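4.2 Fixed versus wrist-mounted views

The second comparison concerns what the controller gets to look at. We kept the arm, the parallel gripper and the gray-walled bin constant and changed only the camera feeding the Elado controller: a fixed unit at the workspace, or a small one riding at the gripper. Each condition was given 100 grasp attempts under the same lighting, supervised by Danylo Tymoshchuk, who had been promised the job would be dull and reports no grounds for complaint.

The two views fail in different places. The fixed camera is generous with context. It shows the large blocks in front and the pegs behind them, but the fingers enter only at the top, and depth along the far half of the floor is largely a matter of faith. The wrist camera has the opposite temperament (Figure 7).

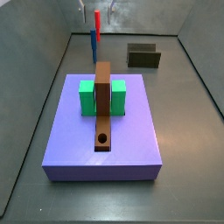
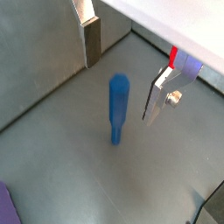 Figure 7. Top: fixed camera, with the gripper's fingertips hanging near the back wall. Bottom: wrist camera, with a blue object upright between the two fingers.

Most errors under the fixed view were errors of distance. The policy lined up the fingers handsomely from left to right and then closed them short of the target, with every sign of confidence. Under the wrist view such misses were rare, and their place was taken by what Lev Kravchuk's lab notes call "wandering": once the target left the field of view, the controller searched for it with great energy and no plan. We tried a longer history window, which made the wandering slower.

Feeding both streams to the controller was the obvious remedy, and it did help, though less than our funding proposal had predicted. The combined policy required 179 ms per control step on the Birkett workstation, long enough for the arm to pause visibly before each decision. Dropping the fixed stream to every second step removed most of the pause at no measurable cost in grasp success - a result we would be happier about if we could explain it. All remaining experiments use this setting. Finger wear was not controlled for, and the pads were replaced once, in February, between the first and second conditions.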